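Redakteur/in für die Lokalnachrichten (m/w/d)

Radio Osanon sucht für das Regionalbüro Verstärkung in Teilzeit, 20 Stunden pro Woche.
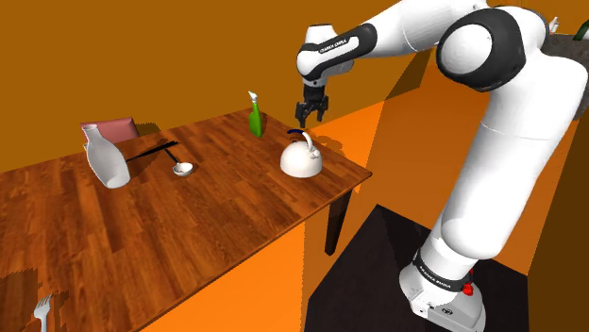 Sie recherchieren eigene Themen, führen Interviews und sprechen die Nachrichten am Nachmittag. Gemeinderat und Verkehr gehören ebenso dazu wie Verbraucherthemen, vom weißen Wasserkessel auf dem Holztisch bis zur Stromrechnung. Dienste am Wochenende werden im Team aufgeteilt.

Voraussetzung ist ein Volontariat oder vergleichbare Praxis. 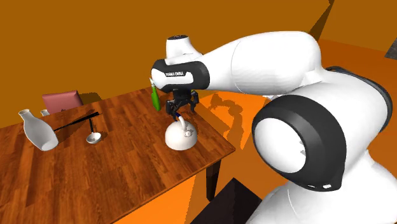
Erfahrung am Mikrofon ist erwünscht, ein Führerschein der Klasse B erforderlich. Das Büro hat 14 Mitarbeitende.

Bewerbung mit Lebenslauf und zwei Hörproben bis 2024-09-12 an Jamila Gunawardena, Redaktionsleitung.

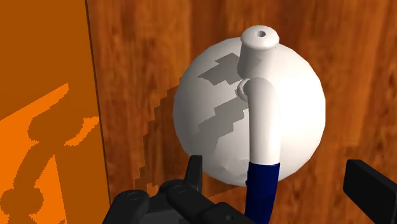 Hörproben bitte als MP3, höchstens 50 MB. Fahrtkosten zum Gespräch werden nicht erstattet.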